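December - chair task, second go at the notebook as the first page got coffee on it

Skekuda want the chair tucking task in by the end of term so that's us for the fortnight. Start pose still wrong in the config, both arms come in too low for the seat version. Fixed in my branch, NOT in main. 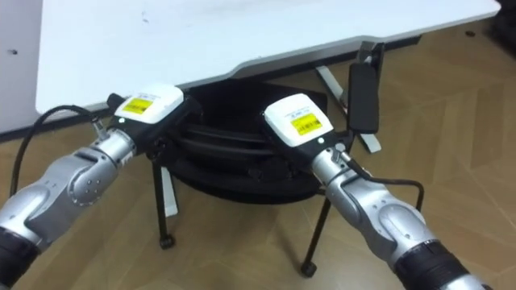 Episodes logged so far 2,749, target was over 2,000 so fine on paper. 143 need relabelling - "push" and "pull" got swapped in the Talpur script. My fault. Will do 14 a night till its done.

Wheels are the nuisance. Policy treats the chair like a box and it isnt one, it swivels. 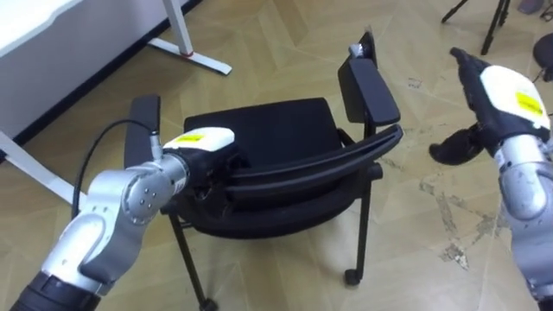
1 min read

Tried slower approach speed, 14:20 onwards. Need to write down which checkpoint, think it was the Bendero one. Grip force left as was. Still to do - second chair start angle, desk height in the notes, tidy up the Nikum export befor anyone else pulls it.

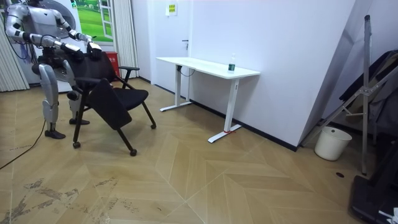
Noreen Orakzai reckons we should score turning and pushing separately, otherwise a good turn with a bad push just counts as a fail and we learn nothing from it. Will split the sheet tomorow.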